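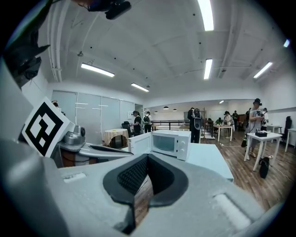

Support > Prumska Handheld Gripper Kit > Tickets > Tracking and calibration

Jaw width reading drifts after the first few recordings
Posted 7/21/25 by Davberg Support Desk
Status: resolved, monitoring

Reported by customer

We are partway through a trial of the Prumska handheld kit and have 5 units on loan. On two of them the jaw width value drifts during a session. With the jaws fully closed the software should show zero. It starts at zero, then after 20 minutes or so of use it reads 2 mm closed. By the end of the session one unit was reading 11 mm closed. The other three units are fine.

Task is opening and closing a microwave door. Same firmware on all units. We have restarted the companion software, swapped batteries and reinstalled the calibration file that came on the card. No change.

First reply, support

Thanks for the clear report. Please try the following on one of the affected units and leave the other as it is for now.

1. Close the jaws by hand and hold them for a few seconds. Note the reading.
2. Check the marker card for movement. It should not rock when you press on a corner.
3. Wipe the marker and the camera lens with a dry cloth.
4. Run Width Calibration from the Tools menu, then repeat step 1.
5. Send us the log folder from before and after.

Customer update

Steps done on unit 4. Closed reading before calibration was 11 mm, after calibration zero. Marker card does move slightly on one corner. On the good units it doesn't move at all. Logs uploaded. We ran it for another half hour and the drift came back, smaller this time, 2 mm.

Second reply, support

The logs show the marker angle changing over the session while the jaw itself returns to the same position. That fits a loose card. The width is worked out from where the marker appears to the camera, so a small tilt is read as an opening.

Please remove the card, clean the old adhesive off the mount and refit it with the spare pad from the accessories bag. Press for 30 seconds and leave it overnight before use. Calibrate again in the morning. Don't use super glue, as the card is a replaceable part.

We also noticed dropped frames in one log, 27 in a single recording. This is a separate issue and won't cause drift. It is usually a camera plug that isn't fully seated. Please reseat it at both ends.

Customer update

Both units refitted and left overnight. Calibrated this morning. Over 27 recordings on unit 4 the closed reading has stayed at zero. Unit 2 the same so far, fewer recordings. Reseating the plug fixed the dropped frames.

Two comments for the trial. The spare pads aren't mentioned in the quick start guide, and we only had enough for the two units. It would also help if the software gave a warning when the closed reading is off, as we had to throw out most of a morning's recordings.

Third reply, support

Good to hear. We will post a pack of spare pads to your Cindisness address at no charge. The pad instructions will go in the next revision of the guide, due in October. The warning has been logged as a feature request, with no release date yet.

Recordings made before the refit can sometimes be corrected if the jaws were fully closed at the start and end of each one. Keep the originals and use Re-zero Width on a copy. If the two closed readings differ by more than 2 mm, discard the recording.

We'll leave this ticket open for monitoring until the loan period ends. Reply on the same thread if the drift returns.

Contact Davberg Support | Copyright Davberg 2025 | Back to top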